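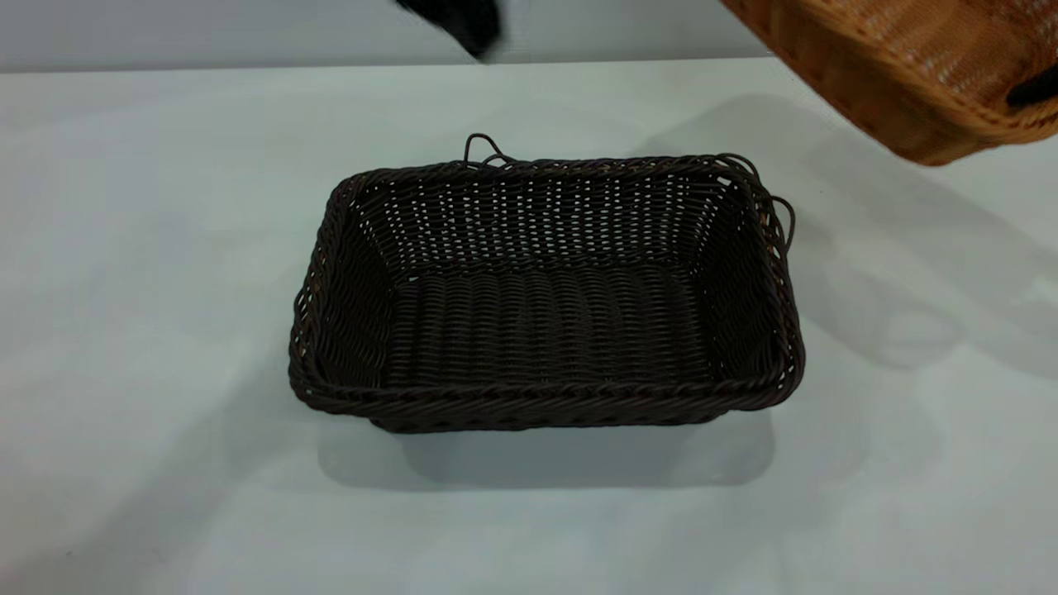 Staff at the Bondmont homewares returns centre have a new colleague on the wicker line. It doesn't take lunch, has no opinion on the radio and, as of Wednesday, has been given its own shelf in the cleaning cupboard.

The colleague is a pair of robot arms, supplied by Drustberg and put to work sorting baskets, small wicker chairs and anything else woven that customers have bought, taken home, regretted and posted back. Until this winter all of it was handled by people at a long bench in the Plonden shed. Most of them are still there. The bench has moved four metres to the left to make room.

Returned wicker is an awkward trade. A plate is either chipped or it isn't. A basket can be perfectly sound and still have a loop of strand sticking out of the rim, and whether that makes it a second or a first depends on who you ask and how close it is to knock-off. The old system relied on a laminated sheet of grades and a good deal of muttering. Under the new one, an arm lifts each piece and puts it down again while the software, called Kartha, suggests a grade. A person at the next station agrees or doesn't.

They don't, fairly often. In its first month on the floor the line handled 2,523 pieces, and management concedes that a healthy share of the suggested grades were changed by hand. Dark baskets have been a sore point. Kartha has been inclined to read the gaps in a dark weave as damage, and at one stage it wanted to send an entire pallet of storage baskets to the clearance bin for the crime of having holes in them. The threshold has been adjusted.

Braided rims have gone better. So have the paler pieces, where a strand out of line shows up more plainly, and the software is now said to be stricter about those than the most senior grader on the bench. This has not made it popular, but it has earned a sort of respect.

The bigger change is in what the day feels like. Lifting used to be the job, with looking squeezed in between. Now looking is most of it. Two graders who had been on light duties with sore shoulders are back on full shifts, and the physio who visits the site has been asked to come every second week. On the other hand, several of the crew say they go home with tired eyes, and there have been complaints about the glare off the white tabletops. A request for matte grey ones is with purchasing, where it is expected to mature slowly.

Then there is the talking. The old bench had everyone shoulder to shoulder, and a fair part of the afternoon was spent on football, mortgages and other people's weddings. The new stations sit further apart, each with a screen. Conversation has had to get louder. The company has responded with a ten-minute morning break at a fixed time, in addition to the usual one, and has been a little surprised at how fiercely it is defended.

Chairs were added last. They are slower work than baskets, with a back, a seat and a rim that may each be woven differently, and the arms approach them with what one supervisor called excessive manners. A grader can size up a chair in the time it takes to swing it onto the bench. The machine likes to come in close and have a good long look first, going over the seat and then the back as if it were thinking of making an offer. 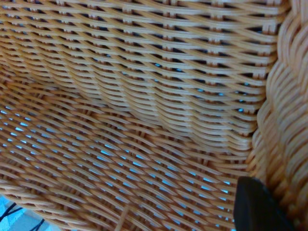 Fine by me if it wants to do the chairs, said one grader from the afternoon shift, so long as somebody remembers that I'm the one who signs the ticket. When a customer rings up about a scratchy seat they don't ask to speak to the arm.

The signing is a live question. Every graded piece leaves with a ticket carrying a staff number, and under the present arrangement that number belongs to whoever pressed the button, even if the grade was Kartha's idea. The crew have asked for the ticket to show both. Bondmont says it is looking at it, and that in the meantime no one will be marked down for accepting a suggestion that later proves wrong. The crew would like that in writing as well.

No jobs have gone so far. The company says none will before August, and describes the period after that as "under review", a phrase which has been read aloud in the lunchroom in several different voices. Two positions have been created, both for people who reset the arms when they stop. They were filled from the bench, at a slightly better hourly rate, by staff who had already been doing it for nothing.

Training has been brief. New starters get a morning on the screens and an afternoon with the laminated sheet, which has survived the whole business and is taped up beside the second station. Graders asked that it stay. It has the old definitions of "loose", "rough" and "will do", the last of which Kartha doesn't have a category for.

Drustberg is due back at the shed next month to look at the dark-weave problem again and to quieten one of the arms, which has developed a click. Cushions are next on the list of goods to be tried. The crew has already pointed out that cushions come back with cat hair on them, and has asked who will be vacuuming the gripper.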